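Zolla's Convoy: Balancing the Escort Mission in a Two-Player Naval Game
Project report, Interactive Systems course
Raluca Coman and Reijo Hakala
11/19/22

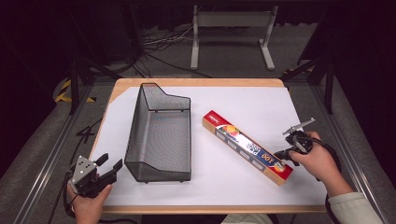
Our game is called Hurnell, and it is a turn-based naval game for two players in which one side moves a convoy into port and the other side tries to sink it. We spent the semester on a single mission, Zolla's Convoy, which is the mission our classmates had described as "fine if you're the submarine." Before writing any code we tried the harbor approach as a tabletop mockup. We are not artists. A black wire-mesh desk organizer on white paper made a perfectly good breakwater, and a long cardboard box with red ends, laid diagonally next to it, gave us the narrow channel where most of the mission's problems turned out to live. The convoy was played by coins.

1. The problem

The escort player starts with two destroyers and has to bring freighters across open water to the port of Prerkport. The raider has one submarine, the Apaza, and as much patience as the turn limit allows. In the first build the best plan for the raider was to skip the ocean entirely, park in the channel outside Prerkport, and wait. The freighters had to come through, so they did, one at a time and very politely.

Raluca's logs from the original build show the submarine winning 58 percent of matches, which doesn't sound like a disaster. The trouble was how those wins felt. Escort players spent most of the match sailing across empty water with nothing to do, then lost in the last few turns. One tester asked if there was a button to skip to the sinking.

2. What we changed

We made three changes, in this order, and tested each before adding the next.

Battery. The submarine now uses battery every turn it stays submerged, including turns when it doesn't move. Under the old rules sitting still was free. A full charge now lasts 7 turns, after which the boat has to surface or leave.

Sonar near land. Sonar used to work equally well everywhere. Reijo wanted it to be weaker close to shore, which is how he says it works in real life. We tried it, and it made camping the channel even better than before. We kept the idea but moved the penalty to the raider's torpedoes, which now lose accuracy in shallow water. Reijo would like it noted that he objects to this on grounds of physics.

A second route. The escort player can now send freighters around the north side of the breakwater. It costs extra turns but forces the raider to guess. We had a long argument about whether the raider should be told which route was chosen. We settled on a vague radio message that gives the sector and leaves out the heading – vague enough to cause arguments between players as well, which we counted as a success.

3. Testing

Human testing was slower than planned. Getting people to play a submarine game is easy, and getting them to play the other side of it takes snacks. For the numbers we relied on a simple scripted opponent that played both sides for 1,326 matches overnight on a lab computer. The script is not clever. It never bluffs, and it uses the north route whenever the channel has been dangerous in its last match, which a human raider would spot right away. Results from it should be read with that in mind.

With all the changes in, the script's matches came out close to even, and the first torpedo was fired much earlier on average. More important to us, shots were spread over the whole map. In the old build nearly every hit marker sat in one smudge at the channel mouth, and on our heat map it looked like someone had put a coffee cup down there.

4. What still doesn't work

The destroyers turn too fast. A good player can circle a single freighter so tightly that the submarine never gets a clean shot, and the match becomes a slow, nautical game of ring-around-the-rosie. Raising the turning cost fixed that but made the destroyers miserable to steer near Prerkport, so we put it back.

Depth charges are also too cheap. Players who don't know where the submarine is simply drop them everywhere, and this works more often than we would like. We wanted to limit the supply per match, but the interface has no place to show the count, and the person who wrote the interface (Reijo) was by then busy with the sound effects.

5. Division of work

Raluca wrote the battery rules, the logging and the scripted player, and most of this report. Reijo did the map, the interface and the sonar, along with a foghorn that can't currently be turned off. We plan to fix the foghorn before the April showcase.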